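Recording Demonstrations by Remote Control in the Workneh Bench Scene

Before you start, load the two-arm bench scene and pair the hand controllers. Do a short practice run with recording off. Most bad demonstrations come from people learning the controls while the recorder is on.

1. Set the motion scale to half. Full scale is fine for crossing the bench but too fast near the rack.

2. Open the room view and the gripper view side by side. Use the room view for large moves and the gripper view for the last stretch.

3. Press and hold the clutch, bring your hand to a comfortable position, then let go. The arm stays where it is while the clutch is down.

Room view first, then the view looking down past the fingertips:

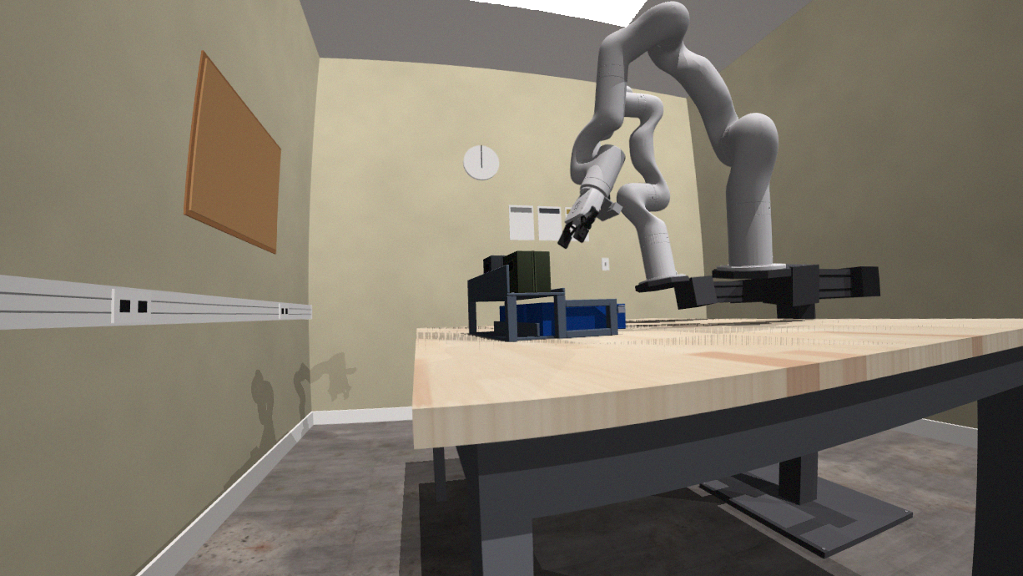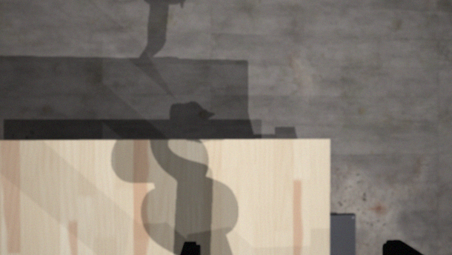
Adanech Ayele wrote in to say that she gets cleaner recordings by stopping for a second before each grasp – the pause makes it easy to split the file later. She also asked how many demonstrations are enough. We used 70 for a single pick and place, and 249 when the start position changed every time.

4. Press record, do the task once at an even pace, and press stop as soon as the fingers are clear.

5. Play the file back. Delete it if the arm hits a joint limit or you had to try the grasp twice.

6. Reset the scene and repeat. Save every 10 minutes or so – Workneh does not save on exit.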